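브롤홀름 스튜디오 Brollholm Studio
크림색 긴 손잡이 조리 스푼 · 오바리(Ovari) 라인

홈 > 주방 > 조리도구 > 스푼/국자

안녕하세요, 작은 주방용품 가게 브롤홀름 스튜디오예요. 오늘은 제가 집에서 제일 많이 쓰는 물건을 소개할 차례네요. 사실 이 스푼은 팔려고 들여온 게 아니라 제가 쓰려고 산 거였어요. 잼 졸이다가 손등에 튄 적 있으신 분들은 아시죠? 저는 4월에 딸기잼 만들다가 아주 제대로 데었거든요. 그날 저녁에 바로 손잡이 긴 스푼을 찾기 시작했고, 결국 오바리까지 왔습니다 ㅎㅎ

손잡이 이야기부터 할게요
길어요. 깊은 들통에 넣어도 손이 김 위로 올라와 있어요. 처음 받았을 땐 좀 과하다 싶었는데, 일주일쯤 지나니까 짧은 스푼으로는 못 돌아가겠더라고요. 곰탕 끓일 때, 팥 삶을 때, 그리고 카레 많이 할 때(저희 집은 한번 하면 사흘을 먹습니다) 차이가 확 나요. 색은 크림색 한 가지예요. 흰색은 부담스럽고 나무색은 이미 너무 많고... 그래서 이 색을 골랐는데 도구통에 꽂아두면 은근히 예뻐요!

머리 부분
앞쪽 끝이 한쪽만 살짝 납작하게 깎여 있어서 냄비 바닥 모서리에 잘 닿아요. 죽 끓일 때 바닥 눌어붙는 거 긁어 올리기 좋습니다. 대신 국물을 뜨는 용도로는 얕아요. 국자 대신 쓰실 생각이면 같은 라인의 국자를 보시는 게 나아요. 이건 어디까지나 젓는 도구예요.

같이 써 본 것들
보르나우(Wornau) 스푼도 한참 썼어요. 그건 더 가볍고 머리가 작아서 소스팬에는 잘 맞는데, 큰 냄비에 넣으면 제 팔이 먼저 지쳐요. 팡(Fang)의 뒤집개랑은 같이 두고 쓰는데 역할이 안 겹쳐서 좋고요. 세 개 다 저희 가게에 있으니까 오셔서 쥐어 보세요. 손잡이 굵기는 정말 쥐어 봐야 알아요.

가격과 배송
낱개 판매가는 3,939원입니다. 숫자가 왜 이러냐고들 물으시는데 그냥 계산기에 나온 대로 올렸어요. 이번 입고분은 70개예요. 10월 28일부터 순서대로 보내드리고, 다 나가면 다음 입고까지 좀 기다리셔야 해요. 주문 금액이 모자라 배송비가 아까우신 분들은 행주나 냄비받침 코너도 한번 구경해 주세요. 선물 포장은 주문 메모에 적어주시면 종이끈으로 묶어드려요.

관리 방법
미지근한 물에 중성세제로 닦고 물기 털어서 세워 두시면 돼요. 철수세미는 쓰지 마세요. 표면이 거칠어지면 카레 색이 금방 뱁니다. 이미 뱄다면 베이킹소다를 물에 개서 발라 두었다가 헹구고, 볕 드는 창가에 하루 놔둬 보세요. 완전히는 아니어도 꽤 빠져요. 저희 집 것도 강황 때문에 한동안 노랬어요 ㅠㅠ 그리고 뜨거운 팬 가장자리에 걸쳐 둔 채로 자리를 비우지 마세요. 가스불 바로 옆에 눕혀 두는 것도 안 돼요. 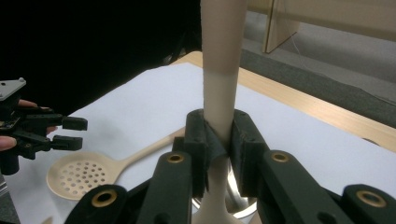 식기세척기에 넣어도 되나요?
위 칸에 눕혀서 넣으시고 50도 코스로 돌려 주세요. 고온 건조는 꺼 두시는 게 좋아요.

교환/반품
받으시고 안 쓰신 상태면 교환해 드려요. 음식에 한 번이라도 닿은 건 어렵습니다. 배송 중에 긁히거나 휜 게 왔으면 사진 찍어서 문의 게시판에 올려주세요. 확인하고 새 걸로 다시 보내드릴게요. 색은 모니터마다 좀 달라 보여서, 생각보다 노랗다거나 하얗다는 후기가 둘 다 있어요. 색에 예민하신 분은 매장에서 먼저 보시길 권해요.

단체 주문
요리 교실이나 식당에서 40개 이상 필요하시면 게시판에 '단체'라고 써서 남겨주세요. 재고랑 맞춰 보고 가격을 따로 알려드립니다. 각인은 아직 안 돼요. 해 보고 싶긴 한데 손잡이가 둥글어서 글자가 자꾸 삐뚤어지더라고요.

후기 남겨주시면 하나하나 다 읽어요. 어떤 냄비에 쓰시는지도 같이 적어주시면 다른 분들이 고르실 때 큰 도움이 됩니다!

함께 보면 좋은 상품
오바리 국자
보르나우 소스 스푼
팡 뒤집개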